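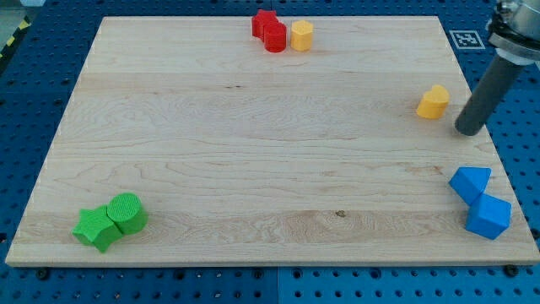 Maple, finally!

Wednesday, July 10, 2019

I have wanted a maple board on the blue pegboard since April, and I love it. The grain runs long and straight, with a faint wave in it and one little dark knot I'm already fond of. You can see the seams where the strips are joined – I like that too. And the colored blocks look so good on it, especially the red star! I picked the wood up in Colwood, on the same trip as the Stutley clamps. Next up is oiling a scrap piece, just to see how dark it goes.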